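Binmont Site Practice Gallery: Hand-Held Grippers, Wiping Tasks
Forsyth Working Notes, sheet 3
December 2019

This page supports the Forsyth practice rules for recording household wiping tasks with paired hand-held grippers. It is meant to be read next to the written rules, which take precedence wherever the two differ. The pictures come first, followed by the rules that operators and reviewers ask about most often.

Cabinet work at Binmont. Yellow cloth pressed by the black jaw, against the front of the white cabinet.
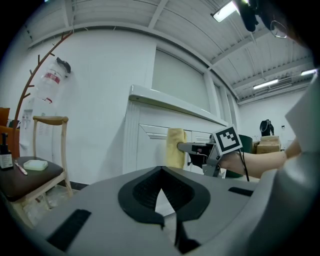
Both grippers in use, one marker cube on each. Cloth in the right gripper, left gripper free.

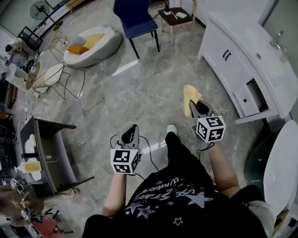 Yellow sponge clamped above the vanity. Strap on the arm, next to the gripper. 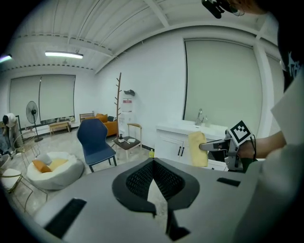

Scope

The rules apply to any session in which a person performs a cleaning task with one or two hand-held grippers and the motion is kept for later use on a robot arm. They do not apply to powered arms, which are handled under the Vosus cell rules. A session that mixes both follows the stricter rule at each point.

Markers

2.1 Every hand-held gripper carries a rigidly mounted marker. Tape alone is not an acceptable mount.
2.2 Marker faces are kept free of scratches, glare film and cleaning residue. A face that fails the read test is replaced before the next take. Touching up a printed pattern with a pen is not allowed.
2.3 Two grippers in the same room never carry the same marker ID. This includes grippers belonging to a second team working nearby.
2.4 Operators avoid covering a marker with the other forearm for longer than the task requires. Crossing the arms is allowed where a person would do so naturally.

Cables

3.1 Cables are long enough for full reach and short enough that no loop touches the floor while the operator stands upright.
3.2 When the operator bends or kneels, slack is checked at the foot. If the cable can be stepped on, the take stops.
3.3 Strain relief is fitted at the gripper end. Connectors do not carry the weight of the cable.
3.4 Straps are worn snug, with the wrist able to turn through its full range.

Grasping and wiping

4.1 The cloth or sponge is picked up with the jaws. Loading it by hand is recorded as an assisted start, code 40, and the take is kept in a separate set.
4.2 Cloths are folded at least once before contact with a vertical surface. A single layer tends to slip out of the jaw on the return stroke.
4.3 Contact is made with the cloth and not with the jaw tip. Any hard contact between jaw and furniture is noted, with or without visible damage.
4.4 Strokes overlap. Speed is the operator's normal speed; slow, careful motion made for the recording is a common reason for rejection at review.
4.5 A dropped cloth does not end the take. The operator picks it up with the gripper and continues — recoveries are useful data and are labeled as such.

Room

5.1 Furniture stays where it is between takes of the same set. If a chair is moved, a new set begins.
5.2 Bottles and small objects may be left out. Glass within arm's reach of the wiping path is moved before the first take.
5.3 Floors are checked for water before each set. Hard tile is treated as a slip hazard at all times, and closed shoes are required.
5.4 People outside the task may remain in the room if they have signed the consent form. They keep clear of the operator's reach and do not hand over tools during a take.
5.5 Blinds and ceiling lights are set once per set and left alone.

Review and retention

The Grukudano review tool lists every take with its marker read rate and any operator notes. The Binmont log for this task holds 3,462 takes, of which 3,403 passed review. Rejected takes are retained with the reason code and are not deleted, including those stopped under 3.2.

A reviewer does not pass takes that he or she performed. Where two reviewers disagree, the take is marked open and leaves the training set until the disagreement is settled in writing.

Changes from the previous sheet

4.5 is new. 2.3 now covers nearby teams. The wording of 5.2 was tightened after questions from Vosus, and the old limit on session length has moved to the general safety rules. The next revision is due in February. Comments should quote the rule number and the sheet number.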